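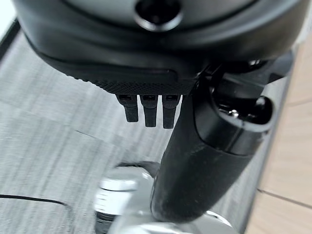
Carpet Tile Fitter and Floor Care Operative
Ballari Interiors, Contract Flooring Division
Reference: 3913
Closing date for applications: 20 June 2021

Ballari Interiors supplies, fits and maintains carpet tiles in offices, libraries and training centres. Applications are invited for a full-time post in the contract flooring team. The successful applicant will divide the working week between new installations and the care of floors already laid under our maintenance agreements.

The post
The largest current agreement covers the Zamis building, where low-pile tile in mixed greys is to be inspected and replaced room by room. Work there is carried out in occupied premises and must be arranged with the building manager at least one week ahead. The postholder will report to the Contracts Supervisor.

Main duties
Lifting worn or stained tiles and preparing the subfloor beneath them
Setting out rooms from the centre line and cutting tiles to walls, door frames and floor boxes
Laying tiles in the pile direction shown on the drawing and keeping seams tight and level
Vacuuming, spot cleaning and low-moisture cleaning of finished areas
Moving and reinstating light furniture, with a second operative where required
Recording the batch number of every replacement tile on the job sheet
Returning offcuts to the Drarex store for sorting

Requirements
Applicants must have at least two years' experience of fitting carpet tiles in commercial premises and must be able to read a simple floor plan. A full driving licence is essential. A recognised qualification in floorcovering is desirable, and applicants without one will be supported to obtain it during the first year. The work involves long periods of kneeling and the regular lifting of boxed tiles. Knee protection and hand tools are provided.

Terms
Hours are 34 per week, Monday to Friday, with occasional evening work by agreement. Evening shifts are paid at a higher rate. A clothing allowance of £100 is paid on appointment and a tool allowance of £400 each April. The post is subject to a probationary period of six months.

How to apply
Application forms may be collected from the Kubo Street office or requested by post, quoting the reference above. Completed forms should be accompanied by the details of two referees, one of whom must be a current or recent employer. A curriculum vitae will not be accepted in place of the form.

Shortlisted applicants will be asked to attend an interview and a short practical test, in which a small area of tile is to be set out, cut and laid. Materials will be supplied.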